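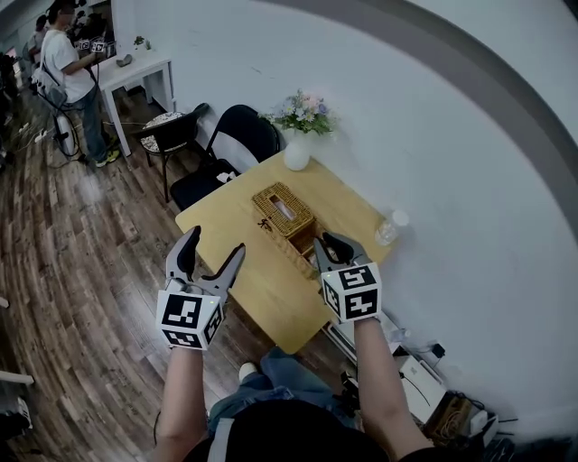
Larmont Two-Hand Demonstrations – Data Card

3 min read

Summary

Larmont is a set of 1253 demonstrations of short tabletop tasks, recorded by people using a pair of hand-held grippers. It was prepared at Draltcombe for research on learning two-handed manipulation without teleoperation. Each demonstration contains a head view, one view from each gripper, and the tracked pose of both tools. Poses are estimated from the printed markers on the cubes attached to the grippers.

Tasks

Operators worked at a table with household items such as a woven container and a vase of flowers. Written prompts specified the goal and left the choice of hand to the operator. Demonstrations in which a marker cube was lost for more than 20 consecutive samples were removed before release. 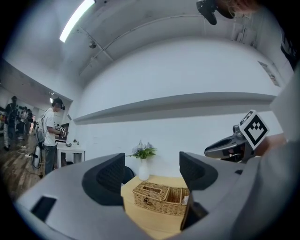

The gripper views use a wide lens, and both fingers remain visible during most of a grasp. Lens calibration is supplied for each tool and should be applied before any pose is compared across views.

Splits

800 demonstrations are assigned to training. A further 41 form the validation set, and the remainder are held for testing. Splits were made by operator – no operator appears in more than one.

Known limitations

Pose error increases when one cube blocks the other. Force was not measured. Bystanders may appear in the background, and users must not attempt to identify them.

Maintainers

Thitima Sukprasert (data collection)
Attila Simon (calibration and tracking)
Edit Borbély (release and access requests)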